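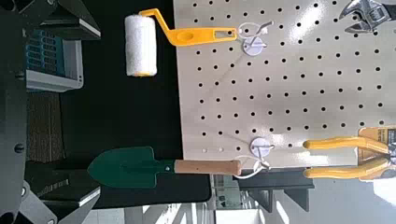 Pegboard hooks always fall out, don't waste your money, went one comment under my drawer post, and four more people agreed with it underneath. Fair. I had the same grudge. My last board was the brown garage kind with the loose silver hooks, and every time I took the pliers down the hook came too and went behind the bench. So when I bought the Brastberg pegboard set I mostly wanted to know one thing. Do the hooks stay in.

Short version, mostly yes. Long version below, written fast, I have to be out the door.

8 min read

What I bought

Brastberg pegboard, white, the 600 size. Comes with a bag of 22 hooks and a packet of 8 screws. Ordered through Trivgate, came in a flat box with one corner squashed but the board itself fine. It's up on the wall behind the black worktop now, in the spot where there used to be a calendar and a lot of tape marks.

No drill template. Would have been nice. I traced the board on the back of the box and used that, then realized I'd traced it upside down, then realized it made no difference. Fine.

Putting it up

Two of us for the first screws, then I finished alone. The board needs a gap behind it or the hooks have nowhere to go, and the spacers that make the gap are tiny and roll. Put them in a cup. I did not put them in a cup.

The screws supplied are OK into studs. The leaflet doesn't say a word about drywall anchors and there are none in the packet, so if your studs are in the wrong place you're off to the store. Mine were half in the wrong place. Points off for that.

After it's on, it's solid. I leaned on it by accident reaching for a light switch and nothing moved.

The hooks

Right, the main thing. Each one is a white wire hook on a round white mount, and the mount sits against the board instead of the wire just poking through a hole and hoping. You push, there's a click, done. To get one out you twist a little and pull. First few times you'll think you're about to snap it. I haven't snapped one yet.

Two months in and I've had exactly one drop out, and I think I never clicked it in properly. My old board would drop one a week.

What hangs well:

Paint roller – the little one with the yellow handle. Has a slot and a cutout in the grip so the hook has something to go through. Best thing on the board for staying put. Also keeps the fluffy part from getting squashed flat in a drawer, which was how I ruined the last three covers.

Screwdriver – tip down, no trouble. Small red and yellow one. If yours has a fat handle and no hole you just sit it in the curl of the wire.

Adjustable wrench – good. It's the heaviest thing I hang and I was waiting for the board to complain. Nothing.

Packaged stuff – anything still on its card hangs perfectly, obviously, cards are made for hooks. I was going to unwrap everything on day one and then didn't. No regrets so far.

What hangs badly:

The green trowel. Round wooden handle, and it's the handle end that sits on the hook, so the whole thing swings if you bump the worktop. It wants to turn its blade toward the wall or toward you, whichever is more annoying. A cord loop would fix it. Haven't got to it.

Pliers, out of the package. They slide open. You hang one handle and the other goes wandering off and then you can't hang anything next to them. Two hooks a couple of holes apart is better, one for each handle, but that uses up hooks fast. 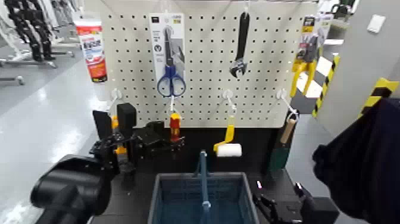 Anyway, layout. Do it with stuff on the floor first. Lay the board flat before it goes up, put the tools on it, push them around until they stop hitting each other, then mark your holes with a pencil. I skipped this and had to move the whole bottom row twice. The lower hooks want more room under them than you think. Anything long on the bottom row will be touching the worktop or near enough, and then it isn't hanging, it's leaning.

Also leave empty hooks. I know it looks unfinished. But the first time you buy a new tool and there is already a place for it, you'll be pleased. I've got a few going spare down low and they fill up by themselves – keys, a tape measure, once a dog leash.

Caulk tubes etc. don't go on the board at all in my setup. I tried. There's a seperate tube holder in the Brastberg leaflet but it costs nearly as much as the board and I don't own that much caulk. They stand up on the side and that's good enough.

Does it look nice

Yeah, it does. White board over a black top, clean. The grid of holes goes a bit dazzly if you stare at it under the strip light, but who stares at it. Bright handles show up great against the white, so I find things quicker. This is probably the biggest actual change in my day, I used to dig in a drawer for the screwdriver every single time.

Dirt shows up too. Thumbprints around the hooks I use most. A damp cloth gets it off. Pencil comes off with an eraser. One smear of something brown near the bottom edge did not come off and I've hung a thing over it.

Compared to the other one

Before this I had a Hadirik rail at my old place. Different idea, a long bar and S-hooks. Rail is faster to put up, cheaper, and you can slide things along it. But everything is in one row and it all clanks together at the middle. If you have six tools and a narrow wall, get the rail, seriously. More than that and the board wins.

Makokha makes a bigger board as well. I looked at it in the store and liked the feel of it, but the hooks were the loose kind, so no.

Gripes, quick

– No anchors. Said that already.
– Spare hooks only come in one mixed bag. I want the medium ones. I do not want more of the tiny ones, what are the tiny ones for.
– The leaflet shows the board both ways, landscape and portrait, but the screw holes are only where you want them for one of those. Portrait people, check first.
– Squashed corner on the box, could be Trivgate, could be the driver. They answered my email the next day and offered a part refund, so OK.
– Clicking a hook in right next to the spacer is hard. There's less room behind. Just pick another hole.

Would I buy it again

Yes. Probably a second one, to go over the other end of the worktop, if it's on sale in December. I'd buy anchors first this time, and put the spacers in a cup.

For a rental I'd think harder. It leaves real holes in the wall and they're not small.

For kids' craft stuff it'd be great, scissors and so on, up out of reach. The long scissors are on mine, still on their card, on the top row, and they've never so much as tilted.

Score: definately a keep. Four out of five, the missing one is for the anchors.

Edit: someone asked if the hooks fit regular brown garage pegboard. Tried one in an offcut. Goes in, doesn't click, so no. Don't buy the bag of hooks on its own for that.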